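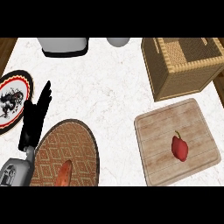 Why I Stopped Entering Dress Giveaways

May 20, 2018

In November I entered a giveaway for a green wool dress from a small online shop called Skundley. To enter, I had to follow the shop, follow two other shops, write a comment and put the names of 4 friends under it. I did all this in a few minutes on the bus. I did not win, and I was not sad for the dress. I was a little ashamed for my friends, who got a message because of me and did not ask for it.

My opinion is that fashion blogs should stop making giveaways in this way. I know it is not a popular opinion. I read these blogs every morning and I like them very much, so please take it as the complaint of a faithful reader.

The first problem is the size. A giveaway almost always has one dress and one size, or the winner "can choose from what is left." When I lived in Gatthorpe I won a skirt from the Standbridge spring collection, and what was left was two sizes too small for me. I thanked them politely and gave it to my cousin. She wears it still, so the skirt is happy, but I think the shop wanted a customer and did not get one.

The second problem is what it does to the comments. Before, under a post about a jacket, you could read if the sleeves are short, if the lining is itchy, if the color goes away after washing. These comments saved me a lot of money. Now there are 300 comments and all of them say "Love it!!" with three names. To find the one woman who bought the jacket, I must scroll until my thumb is tired.

Some people will answer that it is free and that it makes somebody glad. This is true, and I don't want to take the gladness from anybody. But there is a simple other way. The shop Bouazza gave all its newsletter readers 20 percent off for one weekend, without names and without following. I bought a gray cardigan which cost me 116 dollars after the discount. It is not cheap for me, but I chose the size and the color myself, and I have worn it the whole winter.

If a blog must have a giveaway, let it ask one real question: what do you wear to work when it rains, or which shoes did you repair instead of throwing them away. I would read every answer. I would maybe even enter again, and leave my friends in peace.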